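3.2 Scoring procedure and agreement between panels

Wines were entered by producers in the Flidside and Clenness districts and scored blind on a 100-point scale. Of 595 entries, 21 were withdrawn before tasting on account of cork taint or leakage. Each remaining wine was poured for two panels of nine tasters, which sat in separate rooms and did not confer. Bottles were opened in an order drawn by lot, and the order differed between panels.

The score of a wine is the median of its panel scores, averaged over the two panels. Medians were preferred to means, as single low marks were common in the sparkling classes.

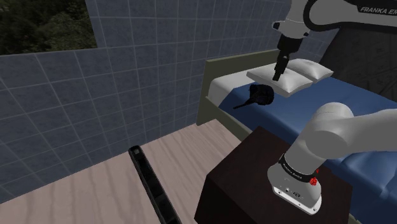 Figure 1. Simulated arm with its gripper on a white pillow.

Where the two panel medians differed by more than 13 points, the wine was poured again for both panels and the second pair of scores was kept. Agreement was closest for still reds and weakest for sweet whites. The Gulyás correction for pouring order was applied to all classes; it changed the medal band of few wines and left the order of the leading estates as it was.

Estate rankings were then formed with the Trivard index, which weights each medal by the size of its class. An estate with a single entry is listed but not ranked.

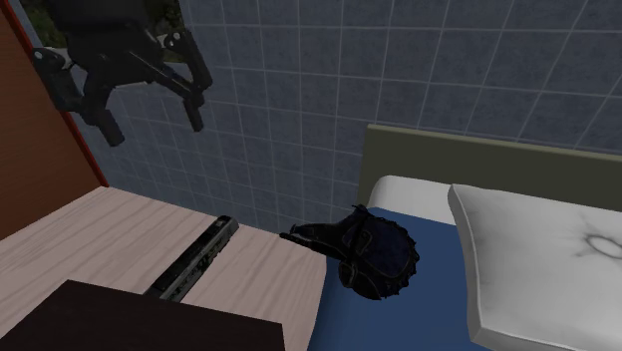 Does a large estate gain simply by entering more wines?

The index divides the weighted medal total by the number of wines entered, so further entries raise an estate's place only if they score above its present average. A large estate does have a steadier index from year to year, and this should be borne in mind when small estates move sharply between editions.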